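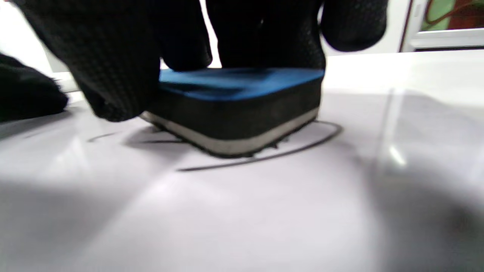
1/ Endurance racing thread, for the four of you who asked and the rest of you who are stuck with me. Natalina Orlandini is leaving Pandico at the end of the season and I have been told by several people to be normal about it. I will be fairly normal about it.

2/ For anyone new: Pandico is the small team in the dark green cars that has been "one good year away" for as long as I've followed the class. Orlandini has driven for them for 11 seasons. She has had, by my generous accounting, three good cars in that time.

3/ The news came out in February, at breakfast time, in a press release that used the word "journey" twice before it got to her name. Witodine, who make the gearbox and also pay for the side of the car, were thanked before she was. I assume that's in the contract.

4/ She isn't retiring. People keep writing that she's retiring. She is going to Sanna, who run two cars, own more than one good set of wheel guns and have been known to finish on the same lap as the leaders. If that's retirement, sign me up.

5/ Some of you are upset about this and I do get it. You bought the hat. I bought the hat. The hat is still a perfectly good hat.

6/ But let's go back over the Plilness race, which I'm going to do whether or not you stay. Plilness is the long one, the old airfield circuit with the bumps in turn two and the pit exit that feeds you straight into traffic. 21 cars started. The Pandico qualified down where the TV coverage goes to a commercial.

7/ First stint, her teammate loses a mirror. Second stint, it rains on one half of the track, and the team puts on wet tires just as the other half decides to stay dry. I had the timing screen open on my laptop and I watched that car go backward like it had left something at home.

8/ Then she gets in. It's nearly dark, the brakes are going, and the radio works in one direction, hers to the pits, which some drivers would pay extra for. She does a double stint and gets back onto the lead lap with 60 minutes left.

9/ The part people forget is the fuel. Pandico had her short by one lap. Everyone with a pencil could see it. She lifted early into every heavy braking zone for the whole last run and still set a better average than the guy in front, who had all the fuel in the world and spent it defending from a car that was a lap down.

10/ She finished second. The winning car was a Sanna. I'd like that noted by those of you acting as if this move came out of the clear blue sky.

11/ Sanna's team boss walked over afterward and shook her hand for a long time. I said then that it was a job interview. My brother-in-law said I was reading too much into it. My brother-in-law has been quiet this month.

12/ What does Pandico do now? They have one confirmed driver, a car that's going into its fourth year and a reserve who is very quick and hits things. I like the reserve. I would not lend him my car.

13/ There's also talk they'll skip the first two rounds and test instead. Every team that says this means they haven't got the money for the first two rounds. I'd love to be wrong. I have already paid for parking.

14/ And Sanna have their own trouble, which is that they now have five people who think they're the lead driver. Four of them are being polite about it. Orlandini has never in her life asked for number one status, she just sort of ends up with the car when it matters, and I can't imagine that goes down well in the motorhome.

15/ Somebody in my replies worked out that she did 2260 laps in the green cars, counting races only. I haven't checked it. I saw a decent chunk of those from a folding chair with one bad leg, and I mean the chair.

16/ To the person asking if she's "too old for a top seat": she was faster than both of her teammates in the last race she drove, on older tires, with a cold. Please go and bother tennis.

17/ To the person asking if I'm switching to Sanna: no. You don't switch. You keep the team and you follow the driver and you have a bad time at both ends of the pit lane, like an adult.

18/ Her last start for Pandico is the season closer. I'm going. I'll be on the bank above the hairpin with the hat and a thermos, and if they botch her final stop I am walking down there and doing the left rear myself.

19/ Somebody has asked what the hat costs now. They've marked it down already. Two per customer.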